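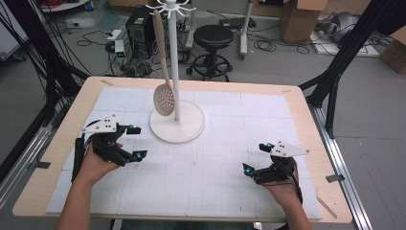

The Spoon Goes on the Hook

My kitchen has a hook for the slotted spoon. I have hung that spoon up every night for 11 years, generally while thinking about something else, and until this spring it had never struck me as an accomplishment.

Then in May I read yet another article announcing that the household robot had arrived. It arrives every couple of years, like a comet with a marketing department. The robot in the article was going to do the dishes, fold the towels and, I assume, ask about my day. I read it standing next to a sink full of pans, none of which had been informed.

So let me say where I think we are, as a person who owns a robot vacuum and has carried it out from under the same armchair more times than I have vacuumed by hand. Machines can't do household chores yet. They can do parts of chores, in rooms arranged to suit them, while somebody with a towel over one shoulder does the rest.

Consider the spoon. It has a hole in the handle, or a loop, or a little bent lip, depending on who made it. You have to get that over the end of a hook. The rack may swivel. It may tip if you pull it sideways. If three spoons are hanging there already, they swing when you bump them, and now you are aiming at a small target in a crowd. Your fingers deal with this by poking around until it feels right. Mine do it with the lights off. Ask me to write down how and I would give you half a page of nonsense.

That half page is the trouble. For years the plan was to have clever people write the instructions, and the instructions always left out the thing that mattered. The newer plan is to skip the writing and have people show the machine, over and over, by doing the job with a pair of mechanical fingers in place of their own. I like this plan. It has a certain humility to it, and it also means that grown adults with good educations are spending their afternoons on a spoon and a utensil rack, which I find cheering. My mother spent hers the same way and was never offered a grant.

Will it work? For the spoon, I think so. I can believe in a machine that hangs up that spoon on that rack 70 times out of 100, and next year does better. What I have trouble with is the jump from there to my house, where the rack is full, the spoon is greasy and the dog is standing on my foot.

People who sell these things like to point to factories, and fair enough. My brother-in-law works at the Cartwright plant in Istdale, where an arm has been lifting the same casting off the same belt for 8 years without complaint. But the belt brings the casting to the arm, facing the right way, every time. If my dinner plates came down a belt facing the right way I wouldn't need help with them either. The same plant has people at a bench sorting small parts out of a bin, by hand, and there's no talk of replacing them soon. The bin is too much like a kitchen drawer.

A company called Buradon has a waiting list for a home helper named Bana. The brochure shows it holding a teacup. I looked hard for any sign of it putting the teacup away, and found a paragraph about lifestyle.

I'd settle for less. Give me a machine that does one dull thing in a real kitchen, with the mess left in, and tell me how often it drops the spoon. I would put my name on that list tonight. For the time being I have the hook by the stove, and the pans are still soaking.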